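Matching engine

A matching engine is the part of a stock exchange's trading system that pairs buy orders with sell orders. It keeps an order book for each listed security and carries out a trade when a bid price meets or exceeds an offer price.

Most engines rank orders by price and then by time of entry. An order that is changed to a larger size usually loses its place in the queue.
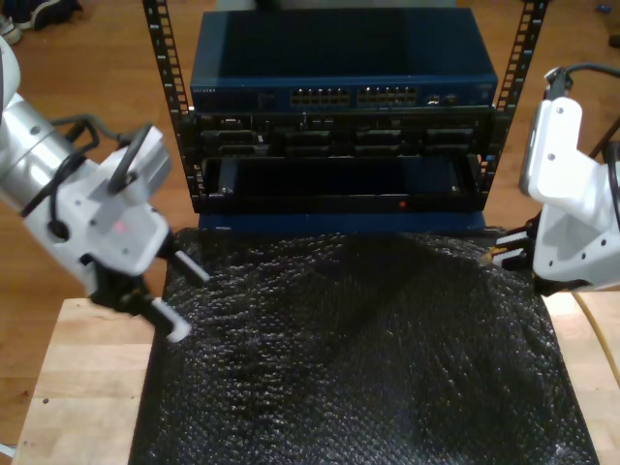
Some venues use pro rata matching, in which orders at the same price share a trade by size. The Cairns exchange applies this method to 14 contracts and uses price-time ranking for the other 53.

Opening and closing prices are commonly set by auction. Orders collect during a call period, and the engine then finds the single price at which the most shares can trade. On Skarkar the closing call lasts six minutes. 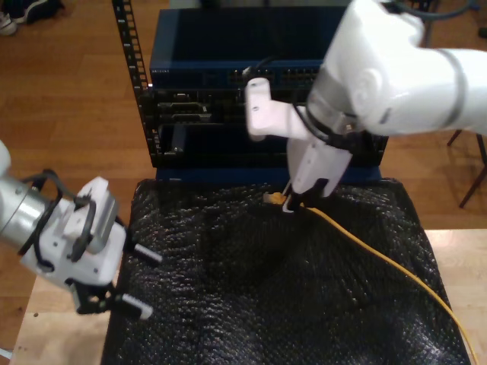 Latency is the delay between the arrival of an order and the reply from the engine. Member firms that rent rack space next to the engine are said to be colocated. Zokotgate gives all colocated members cable runs of equal length, so that position in the hall brings no gain.
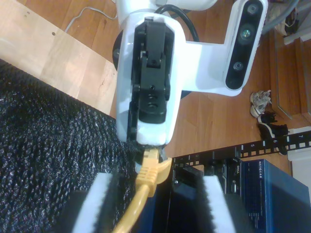
Testing takes place outside trading hours. Recorded order flow is replayed against a new release and the resulting trades are compared with the originals. Jevden runs nine such replays before each April release. Hardware is checked separately.

See also: Order book; Call auction; Circuit breaker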